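Notebook 9, March, shop side

Cold start again. The heater in the finishing room gave its usual cough and then did nothing until 10:40, so the first hour went into sweeping and into reading back through my own notes on the shellac problem, which are worse than I remembered. Two pages just say "cloudy??" with an arrow.

Summary for anyone picking this up after me: we are trying to find out why the Kermani batch goes hazy on walnut when the Bullen batch, same cut, same alcohol as far as I can tell from the label, dries clear. Gholamreza Safavi thinks it is moisture in the flakes. I think it is moisture in the room. We are both enjoying this more than the customer is.

Test boards: 28, all from one plank, all sanded to 300 by the same hand (mine, it aches). Half got Kermani, half got Bullen. Laid out on the long rack, lids off the jars for as little time as possible. I wrote the codes on the backs in pencil this time. Last time I used a marker and the alcohol took the ink off and spread it over three boards, which was informative about markers.

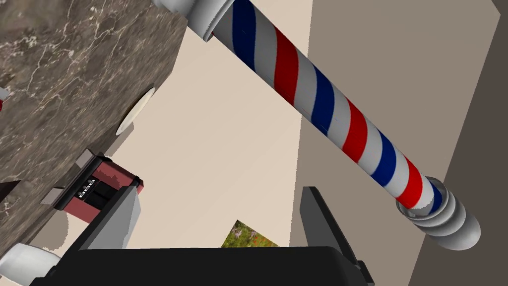
Striped pole, with the brown marble at left.

First coat went on at 11:15. Pad, not brush, since G. claims my brushing introduces "opinions." Pad was an old undershirt around cotton wool. Touch dry in 9 minutes on nearly everything. Board K4 stayed tacky well past that and I have put a question mark next to it and moved on.

Second coat after lunch. By then the room had warmed up and I could no longer claim the cold as a variable, which was annoying because it was my best one. Slight bloom on K2, K4 and K7. Nothing on any of the B boards. G. walked past, looked, said nothing, and walked past again more slowly.

Strained what was left in the Kermani jar through a paint filter. More sludge than I'd like. Wax, probably, although it is sold as dewaxed and priced accordingly. Let it settle overnight and decant off the top. If the top half dries clear then neither of us is right, and we will have to find something else to argue about over coffee.

Also tried the old trick of a bare pad with fresh alcohol over the haze on K2. It cleared, looked beautiful, and came back in the time it took me to go and fetch G. to see it. He has asked me to stop fetching him.

Costs so far: 1,179 on the job, counting the walnut, which was supposed to be a tabletop. The Tomiton invoice is still in the drawer. It can stay there until somebody mentions it.

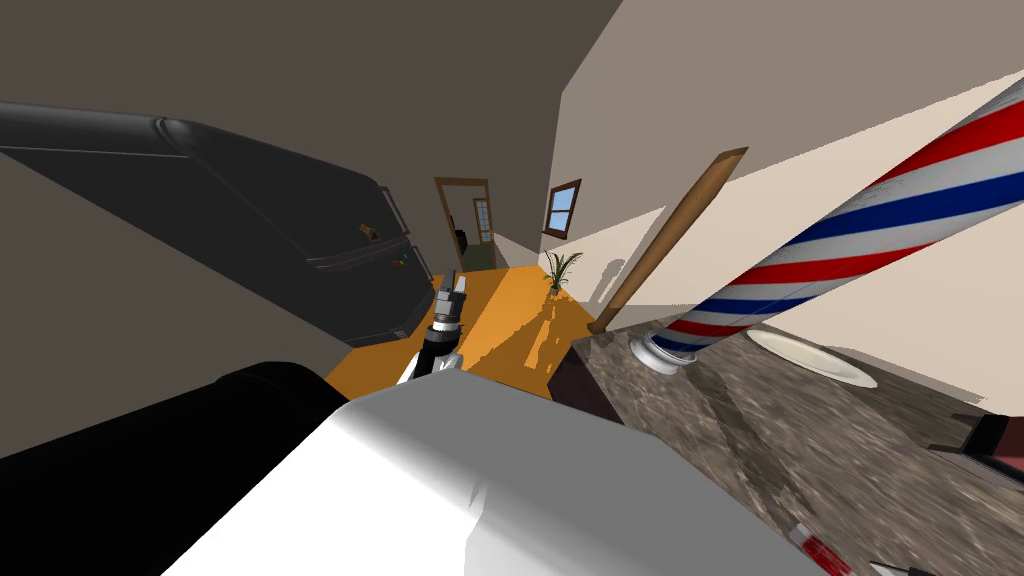

Betley, March

Decanted the jar first thing. Clear amber on top, a good finger of pale stuff underneath. Kept both, labeled "top" and "bottom," and then had to relabel them because I had put the tape on the lids and the lids are interchangeable.

Four new offcuts, two from each jar. Heater on early so it had no excuses. The "bottom" boards went gray almost at once. The "top" boards are clear after two coats, and when I hold them next to B3 I can't tell them apart without turning them over.

So: wax. G. says wax attracts moisture and that he was therefore close. I have written here that he was not close.

To do: third coat on the top boards. Rub out K4 with fine wool and see if it ever hardens. Ask Kermani for the lot number on the tin, as ours has been under a drip and reads like a smudge. Buy filters. Wash the undershirt or retire it.

K4 still tacky at 4:30.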